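March, 4:10 pm
Plukari animated short, edit notes

Shot 19 re-rendered overnight. The cape still pops at frame 230, same spot as before. Condel thinks it is the cloth cache from the old rig. Cleared it and queued the shot again.

Fasunier sent the new villain voice track. Level is low on the first two lines, fine after that. Bustos wants the origin flashback cut shorter so the rooftop fight starts sooner. Tried it, and the title card now lands too early. Put 2 seconds back and saved as cut 807.

Still open: end credits font, street noise under the bus scene.

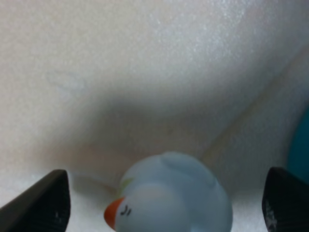

White toy with orange beak, close up.

Check shot 19 first thing, then send 807 to Bustos.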